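Simstead Residences
Frequently asked questions: furnished living rooms

Last updated 01/06/2025

The answers on this page apply to all furnished flats let by Simstead Residences at Perkeck Court and Eltard House. They should be read together with the tenancy agreement and the inventory supplied with the keys. Where this page and the agreement differ, the agreement takes precedence.

What furniture is provided in the living room?

Every living room is let with a sofa, a television cabinet, curtains and at least one folding chair. Flats at Eltard House also have a low table. The exact items are listed in the inventory, together with a note of their condition on the first day of the tenancy. Cushions, throws, rugs and televisions are not supplied.

How long do I have to check the inventory?

Tenants have 7 days from collecting the keys to return a signed copy with any corrections. Marks, loose fittings or missing items reported within that period will be added to the record. If no copy is returned, the inventory will be treated as agreed.

May I move the furniture?

Furniture may be moved within the room in which it was placed. It should be lifted and not dragged, particularly at Perkeck Court, where the flooring scratches easily. Sofas must not be placed against a radiator or across the main door. Items may not be taken to another flat, to a balcony or to the shared hallway.

May I bring my own furniture?

Small items may be brought in without permission. Anything wider than 73 cm requires written consent, as the lift at Eltard House cannot take larger pieces and the stairs must be kept clear. Items supplied by Simstead cannot be collected and stored to make room for a tenant's own.

How should the sofa be cleaned?

Fabric sofas should be vacuumed once a month with a soft brush, including beneath the seat cushions where these can be removed. Spills should be dabbed with a clean, damp cloth. Bleach, steam cleaners and coloured cloths must not be used. Covers are not to be washed at home, even where a zip is fitted. Stains which do not respond to a damp cloth should be reported to the office, which will arrange cleaning through Ní Bhriain Upholstery Care. The cost is charged to the tenant unless the stain appears in the inventory.

How should the television cabinet be looked after?

Glossy surfaces should be wiped with a dry or slightly damp microfibre cloth. Abrasive sponges leave fine lines that cannot be polished out. Plant pots, candles and hot drinks should stand on a mat. The cabinet is not designed to be sat or stood upon.

May the curtains be taken down?

Curtains may be taken down for washing on a cool, gentle cycle and must be put back within 2 days. Please do not iron them while they are hanging. Replacement hooks are available from the office free of charge.

May I use the folding chair outdoors?

No. The chairs are intended for indoor use only. When not needed, they may be folded and kept in the hall cupboard. A chair which no longer locks open should be taken out of use and reported at once.

Where may I store boxes and containers?

Storage boxes may be kept in the living room provided that they do not block a window, a door or a power outlet. Nothing may be stored in the shared hallway or the meter cupboard. Locked storage in the basement of Perkeck Court may be requested from the office, subject to availability.

How should I report damage?

Damage should be reported in writing, quoting form 631, as soon as it is noticed. Please state the flat number, the item and the nature of the damage. Fair wear, such as slight fading of fabric near a window, is not charged.

What must be cleared from the living room before an inspection or at the end of a tenancy?
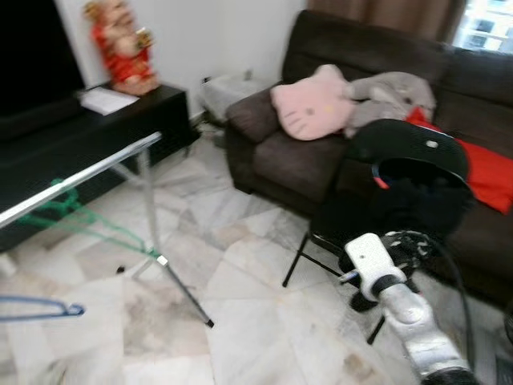 The furniture must be free of personal belongings so that its condition can be compared with the inventory. Seats require particular attention, as an inspector will not move or fold a tenant's clothing. A folding chair nearly covered by black cloth with a cap on top, for instance, cannot be checked and will be marked as not seen. The same applies to a sofa backrest behind cushions and soft toys, whether a bright red cushion or a pink Hello Kitty one, and to the floor beneath a plastic container placed in the gap beside the sofa. Before a routine inspection, these items may be put away in a bedroom. At the end of a tenancy they must be removed from the flat altogether, and anything remaining after the keys have been returned will be dealt with under the clause on abandoned goods.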